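Irkeck Instrument Reprocessing Forum
Board: Cleaning and Inspection
Thread: Manual pre-cleaning times for instruments with narrow channels

Grernby_SSD
Posted 13 October 2025

Colleagues,

Our department is revising its written procedure for manual cleaning ahead of the washer-disinfector. The present text allows 4 minutes of brushing and flushing for every instrument, whatever its construction. Two members of the working group wish to retain a single figure. I should be grateful to know how other departments have worded this section.

R_Mendes
Replied to Grernby_SSD

We gave up the single figure in February. Our procedure now places instruments in two classes, plain and jointed, and refers staff to the manufacturer's instructions for anything in the second class. The department handled 1,072 trays in that month and the change did not delay the theatre lists.

I would add that staff should be told where soil collects. Our training sheet carries the following passage on jointed tips.

Cables, slots and pivots at the wrist of the instrument must each be flushed and brushed separately. A smooth outer surface is not evidence that the joint is clean.
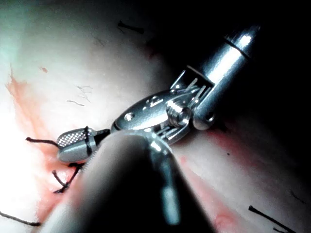 Inspection after cleaning

Each joint is to be examined under magnification and moved through its full range. Any instrument showing residue is returned to the start of the process and entered in the log.

Rodrigo Mendes
Decontamination Lead

Olo_Theatres
Replied to R_Mendes

I must disagree in part. Two classes sound tidy on paper, but a new member of staff on a late shift will not always know which class applies. We kept one time for all items and set it at the longest figure required by any instrument we hold. It costs us some labour. Our last internal audit looked at 200 items and found no case of the wrong time being used.

R_Mendes
Replied to Olo_Theatres

That is a fair point regarding new staff. We print the class on the tray list, so the decision is not left to the person at the sink. I would still question whether an audit of times tells you anything about residue.

Olo_Theatres
Replied to R_Mendes

It was not meant to. Residue testing is reported separately and I do not have those results to hand.

Bench_Nine
Replied to Grernby_SSD

May I ask that whichever wording is adopted, the water temperature and detergent dose are stated in the same paragraph? Ours sit in an appendix and are seldom read.

Grernby_SSD
Replied to all

Thank you. The group will consider printing the class on the tray list. Could R_Mendes confirm whether loan sets are classed on arrival or at first use?

R_Mendes
Replied to Grernby_SSD

On arrival, by the senior technician on duty.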